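How to plan the budget for a first gripper arm

Before you ask Fitutell or Bouchard for a price, write down which objects the arm must take. Our list had 8 objects, and the can with the pull tab decided the width of the fingers. Measure the widest object and add space on both sides.
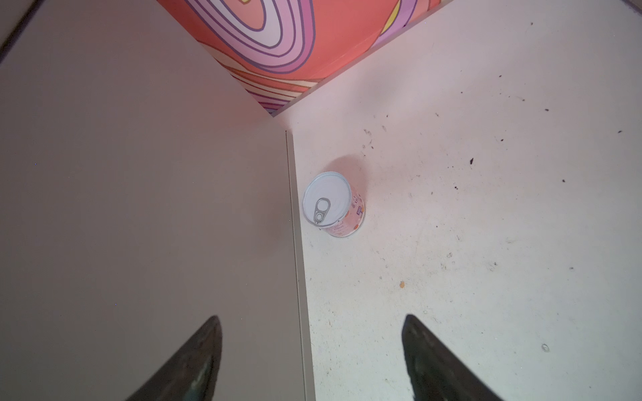 Last changed: 2022-11-24

Then make two columns, "buy now" and "buy later". In the first put the arm, the gripper, one wrist camera and a spare pair of fingers. Our first column came to 3467 euros, and delivery was 182 more. Many people forget the delivery.

Keep 100 euros for cables and screws. The second camera can wait until February. Ask also how long the seller keeps the spare parts, and get this answer in writing.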